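The Kestik Bus

Twenty to six. Bus at six. Always the same with her – leave it, leave it, then run.

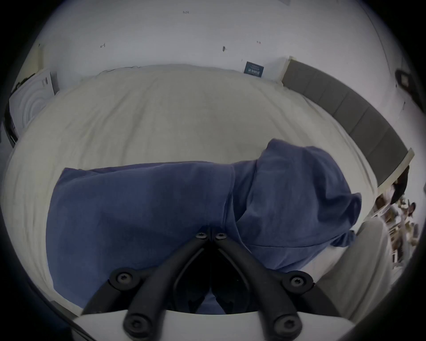
Two jumpers in already, boots, the tin with 300 in it. Her mother's letter from Kirnum, unopened. What else. Toothbrush. Charger, where was the charger. The blue hoodie was still on the bed, hood up in a lump, a little peak on top like somebody had lain down and gone out of it. His. Well – hers now, four winters. She'd said she wouldnt take it.

Downstairs the radio, the neighbour coughing. Light going already.

She sat on the duvet. Got up again. No time for sitting. Eighty-five kilometres and the pass might shut, it had shut last year, everybody asleep on the floor of the station at Bumeo.

Zip. Wouldn't close. Boots out, boots on her feet, stupid, should of worn them to begin with. Zip.

Ten to.

Keys on the hook. Lamp off. Halfway down the stairs she stopped, swore, went back up in her boots and pulled the thing on over her coat, hood and all, and ran.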